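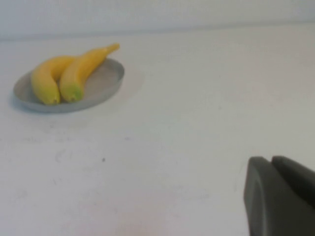
Wrist view of two bananas in the gray dish.

Scoring Fruit Placement Trials From Two Camera Views
Breddale Manipulation Group, Methods Pages
Prepared by Hywel Parry. Last revised 3/19/18

Purpose
The procedure on this page is used to score trials in which a robot arm moves fruit between dishes on a tabletop. It applies to any policy trained with the Hopkin recipe and should be followed by everyone who contributes scores to the shared results table. Scores made under the older one-camera procedure may not be mixed with the new ones.

Before you begin
You will need the wrist recording, the recording from the fixed camera, and the written instruction that was given to the policy. Open both recordings in Clikton and align them on the first motion of the arm. Check the alignment a second time at the first closing of the gripper. If the two differ by more than 5 video samples, return the trial to the person who recorded it.

Step 1. Read the instruction and write down the goal
State the goal as a relation between an object and a place, such as "both bananas in the gray dish." Do this before watching either recording. Scorers who watch first tend to write a goal that matches what the arm did.

Step 2. Score contact from the wrist view
Mark the moment at which a finger first touches the named object. The wrist view is preferred for this mark, but the fingers can hide the object at close range. When they do, use the fixed view and enter F in the source column.

Step 3. Score placement from the fixed view
An object counts as placed when it is released and its weight is carried by the dish. Part of it may extend past the rim. A banana with its stem over the edge is placed; a banana leaning on the outside of the dish is not. Leave the placement column blank if the arm is still over the object when the recording ends.

Step 4. Record side effects
Note any object that was moved without being named in the instruction. Cables deserve attention at this step — a loose loop lying across the work area can shift a light object, and such a trial is coded C and reported separately.

Step 5. Compare scorers
Two people score each trial independently. In the June pilot we scored 43 trials in this way, and the scorers differed on 16 before the release rule in Step 3 was added. A further set of 40 was scored with the rule in place, and they differed on 5. Disagreements are settled by a third scorer, and the original marks are kept. 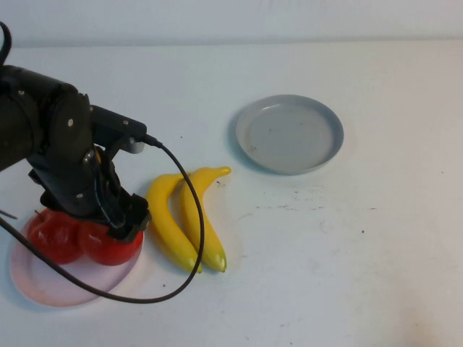

Mirkska asked whether a trial coded C should still count toward the success rate if the goal was reached. It should not. Enter the placement as usual, keep the code, and leave the trial out of the main figure. The summary sheet has a separate row for these trials.

Filing the scores
Export the sheet from Clikton as plain text and save it with the trial number and your initials. Do not correct a sheet after it has been filed; add a second sheet marked B.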